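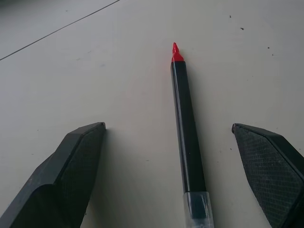 Should a small organisation write the date at the front of its file names?
It should, in the order year, month, day, with every part padded to full width. The order costs a few seconds of typing and removes a class of error that no search tool has yet removed.

The objection I hear most often is that the computer already knows the date. It knows several. A file carries a creation date, a modification date and, on some systems, a date of last access, and none of the three is the date of the document. Copy a folder of minutes from an old drive to a new one and the creation dates may all become the afternoon of the copy. Open a letter, press the space bar by accident, save it on the way out, and the modification date moves too. The date that matters to a reader is the date the meeting was held or the letter was sent, and that date belongs to the text. It should travel with the text, and the name is the only label that survives email, a memory stick, a zip archive and a change of supplier.

I spent most of June sorting the shared drive at Mekent, a firm of surveyors with 40 staff and a drive of the usual kind. The top level held eight folders, two of which were called Current. Inside the second Current was a report for the Puvbridge retaining wall in versions called final, final2, final BT comments and FINAL use this one. Beril Tekin, whose initials those were, could not say which had gone to the client. The one that had gone was final2. We established this by asking the client.

A naming rule would not have prevented the extra versions. People will make versions, and they are right to. It would have put them in order, and order is most of what was missing.

The case against dates in names deserves a fair statement, and the best one I have had came from Mingxuan Qian, who administers the document system at Fedwood. His argument runs as follows. A name is a poor place to keep data. It has no types and no validation, it is edited by hand, and two people will spell the same thing differently within the week. Data about a document should go in fields, where it can be checked on entry, changed in bulk and searched without guessing. A firm that puts dates in names has built a database out of string, and will have to pick it apart later.

I accept every step of this for Fedwood, which has a document system, a budget for it and Qian. I do not accept it for a firm that has a drive. Fields exist only inside the system that defines them. When a file is sent out of that system the fields generally stay behind, and the recipient gets whatever the name says. If the name says Scan0007, the recipient gets Scan0007. Fields also have to be filled in, and the usual response to a compulsory field is the first value in the list. I have seen an archive in which a large share of the correspondence was filed under Aberdeen, a city in which the firm had never worked.

There is a second objection, more practical, from Nivaldo Fontes, who keeps the drawings at the same firm as Tekin. He does not look for drawings by date. He looks for them by job and sheet number, and a date at the front scatters the sheets of one job across the listing. He is correct. Where a collection has a strong identifier of its own, the identifier goes first and the date follows it. Drawings have sheet numbers, invoices have invoice numbers, and samples have whatever the laboratory gave them. My rule is for the rest: letters, minutes, notes, photographs, quotations received, reports without a series. In most small firms the rest is the greater part.

The order of the parts is not a matter of taste. Computers sort names from the left, one character at a time. Day first puts the first of every month together, which answers a question no one has asked. Month names sort April, August, December. Year first with a two-digit month and a two-digit day sorts by time in every listing on every system I have used, with no setting to adjust. The padding matters as much as the order. Without it, October comes before February.

Separators matter less. I use hyphens within the date and a single space after it. Emerson Guimarães, who set up the scheme before I arrived and had it ignored for his trouble, used no separators in the date and underscores everywhere else. His version is shorter and mine is easier to read aloud over the telephone. Either is fine. Using both in one folder is not, as all the hyphenated names then sort ahead of the plain ones within each year.

Accented letters are a different problem and I would not solve it by removing them. One of Mekent's clients is called Âu. Half of its files were under A and the rest were at the bottom of the listing, after Z, where a certain piece of copying software believes such letters belong. Some advice pages still tell the reader to keep to plain letters. A client is entitled to its own name. With the date in front, the sorting question largely goes away, and the name can be spelt properly.

On length I am less strict than most. The usual guidance is to be brief, and it produces names such as mtg notes rev. A name of eight or nine words that says what the thing is will be found by anybody. The limit to watch is on the whole path, folders included, and the remedy is fewer levels of folder. We went from seven levels to two below the job number. There were complaints about this, chiefly from people who had made the other five.

Renaming the old files is where I changed my mind. I had planned to do all of it. Adalberto Nogueira, who pays for my time, asked how many of the files had been opened in the past year, and the access log gave 3000 out of a very much larger total. We renamed those by hand, reading each one for its date, and moved the remainder to a folder called Before, untouched. If somebody needs a file from Before, they rename it when they take it out. It is a slow method. So far it has also been an accurate one, which the automatic renaming tool was not: it read a part number in a pump quotation as a date in 1911.

The written rule fits on half a page and is kept in the top folder. Its name begins with the date it was last changed.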